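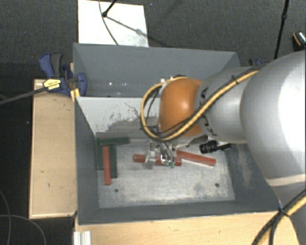 Garage Storage Tips I No Longer Believe
By Obinna Sani
Thursday, January 18, 2018

Every winter the magazines tell us to get our garages in order, and every winter they sell the same list. Sort into keep, toss and donate. Buy matching bins. Label everything. I have followed that list more than once and my garage was a mess again by May. So I spent this winter going back over the usual advice to see which parts hold up when a person with a job and a leaky roof tries to live by them.

Matching bins

The claim is that bins of one size stack better. Sure, they stack better. Then you need the one at the bottom. I had a wall of identical lidded bins from Munosen and what I learned is that anything under another bin might as well be at the dump. I've gone to open bins on shelves, no lids, one high. It looks worse. I can find the jumper cables.

If you do buy bins, take a tape measure to the store and don't trust the volume on the sticker. That figure is for the bin filled to the brim with water, and you aren't storing water. Measure across the bottom on the inside. Plenty of bins taper so much that a box that fits at the rim won't go halfway down.

Deep bins

A deep bin is a place for long things and light things: pool noodles, tarps, rolled-up moving blankets. For small hardware it's a hole. Everything heavy sinks, and you end up bent over with your arm in to the shoulder, feeling around for a hose washer. The tip I keep reading is to "layer with cardboard dividers." I tried it. The cardboard sagged, then the damp got to it. A shallow tray does the job and costs less.

Labels

People who write about labels must never change what's in the bin. My label maker tape curled off in the first cold snap anyway. Masking tape and a fat marker work fine, and when the contents change you tear it off. Put the label on the short end if the bin goes on a shelf end-first. I have labeled the long side of an entire shelf of bins, so I feel entitled to mention it.

Baking soda for smells

You'll see this one everywhere: an open box of baking soda in the corner will freshen the whole garage. A garage is a big drafty room with a lawn mower in it. I left a box out for a whole summer and it smelled like gas and grass clippings the entire time. Find what smells and deal with it. With me it was a bag of bird seed that mice had been into.

Speaking of mice, dryer sheets don't keep them out. Mine made a nest with one. Steel wool pushed into the gap where the pipe comes through the wall did more than anything I put on the floor. Seed and pet food go in a metal can with a tight lid.

Pegboard

I wanted to dislike pegboard and can't quite. The hooks do fall out every time you take a tool down, and the fix in the hardware aisle is a bag of little plastic clips that cost too much. A dab of hot glue behind each hook holds well enough and pops off with a putty knife. Skip the outlines painted around each tool unless you are certain you'll never buy another hammer.

Ceiling racks

My neighbor put up a Skelero overhead rack and loves it. He is also six foot three. Before you hang anything over a car, find the joists with a drill bit and not only with a stud finder, which in my garage has found studs in places where there is nothing but drywall. And ask yourself what is going up there. If the answer is things you haven't touched since 2000, you're building a rack for stuff you could give away.

Concrete floor stains

Cat litter on fresh oil, yes. Grind it in with your shoe, leave it overnight, sweep. Cat litter on old oil does nothing at all, no matter how many people online swear to it. For an old stain I've had fair luck with powdered laundry detergent, a little hot water and a stiff brush. Fair luck means it went from black to gray. The cola trick left me with a sticky gray stain.

The one-year rule

"If you haven't used it in a year, throw it out." I haven't used my fire extinguisher in a year either. Snow chains, the sump pump, the good ladder: all gone under this rule. I go by whether I'd pay to replace it the day I needed it. That cleared out 4 boxes in an afternoon, most of them full of cords that fit nothing we own.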